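Things I Have Agreed to Keep for My Sister

26 Mar 2022

My sister-in-law Fadwa is moving to a smaller apartment, and so I now own a fondue set. I didn't ask for it. I said "oh, nice" while she was holding it up, and in the Sqalli family that is a binding contract.

I drove over at nine with coffee and a good attitude. By ten I had neither. Fadwa's system is that every object gets a fair hearing, including the lids. She has kept lids for pots she left behind in two previous kitchens, on the theory that the pots may come back.

Her daughter Zineb was put in charge of labels. She is thirteen and takes the long view, so most of the boxes say "stuff," and one says "more stuff (sad)." I peeked. Tax returns. 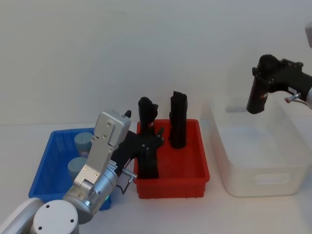
Around lunch we reached the hall closet, home of the letters. More than 100 of them, tied up with kitchen string, mostly from an old friend named Siham Tawfik who moved away in August of some year they can't agree on. Fadwa sat down on the floor to check whether they were worth keeping and was not seen again for two hours. I carried books. Siham, I'm told, married well and then badly.

The movers quoted her $1680, up from what they'd said on the phone, because of the stairs. I pointed out that the stairs had been there all along. The man said yes, but now he'd seen them.

So the count for my own car was 5 boxes, a floor lamp with a lean to it, and the fondue set. My husband Ehab met me in the driveway and asked where we were going to put all that. I told him it was only until she gets settled. He looked at the lamp for a while and then went to make room in the garage, next to the things we're keeping for his mother.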